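Plundell hand-guiding kit, three weeks in

I bought the Plundell for one reason: I was sick of teleoperating with a game controller. If you've ever tried to close a gripper on something thin using a thumbstick, you know the feeling (mine involved a lot of muttering). The kit is a pair of leader arms you hold, and the big arms copy whatever you do. It cost me $1529, plus another 90 for the longer cables, which you'll want, because the ones in the box are comically short.

Setup took an evening. Most of that went on the joint offsets, where the manual tells you to hold each leader arm "in neutral" and then has no drawing of neutral. I guessed, got it wrong on the left side, and had an elbow that drooped for two days before I worked it out. Teguh Sitompul's notes on the Vinuvel forum saved me there, so go read those first!

Once it's dialed in, though, I love it. The handles are light, the trigger has a nice long pull, and the lag is small enough that I stopped noticing it by my second session. I gave it the nastiest job I could think of, which was paper money. Pick up a banknote with one arm, get it to the other, put it in the basket. Bills are awful. They lie flat, they curl, they slide, and when you let go they go wherever they please. With my old controller I'd give up after a handful of tries. With the Plundell I can keep going until my shoulders complain.
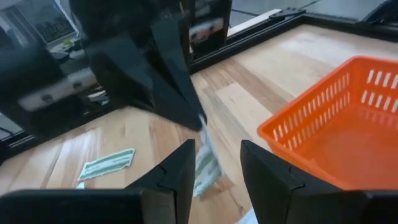 Ratih Chong wrote to me after I posted my first impressions and thinks I'm being too kind. Her view is that the trigger is fine for closing and terrible for opening, that the last bit of travel does nothing and then the fingers pop apart all at once, and that a policy trained on those demos will learn the pop too. She switched to a Mandell set and says she can ease a sheet of paper out of the grip with it.

She has a point. There's a dead zone in the release, and you can shrink it in the settings (mine is at 13 now, whatever the units are), but it never goes away completely. I've learned to slow down right before I let go. If you mostly teach blocks and cups you may never care.

Other gripes: the recording software forgets your camera names every time it updates, and throwing out a bad demo takes four clicks when it should be one pedal. I want that pedal so badly.

Would I buy it again? Yep, with the long cables in the same order this time. I'm starting on folded receipts next, and I'll update the post when I've got enough demos to train on.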